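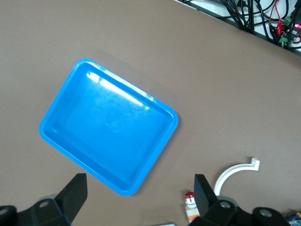
*A blue plastic tray with rounded corners and a raised rim.*

The **cafeteria tray** is a flat, shallow carrier used to move a meal from a serving counter to a table, and then, in theory, back again. It is found in schools, hospitals, prisons and furniture stores.

## Form

Most trays are rectangular with rounded corners, which are easier to clean and hurt less at hip height. A raised rim keeps spilled soup on the tray, where it can reach the bread. Compartment trays, divided by low walls, serve diners who feel strongly about peas.

Color is usually chosen by whoever places the order, and tends to outlive them. The school canteen in Larley bought 348 trays in a single August and was still using up to 60 of them when the building got its third roof.

## Stacking

Trays are made to nest, and a good stack looks like one very thick tray. Stacked while damp, they cling together, and the diner who pulls one from the top generally gets 2. The Pistel rack, a wheeled frame with slots for 30 trays, was meant to solve this by letting air in between them. It also let the trays slide out the back on ramps — a flaw corrected in later models by a bar, which users remove.

## Trayless dining

Some colleges have taken trays away to cut food waste and save dishwater. Catherine Cowie's short history of the Volgate dining hall, *Carrying Lunch*, records that students there took less food and dropped more of it. Trays came back the next term, minus the ones that had been borrowed for sledding.

## See also

- Lazy Susan
- Dumbwaiter
- Lunch box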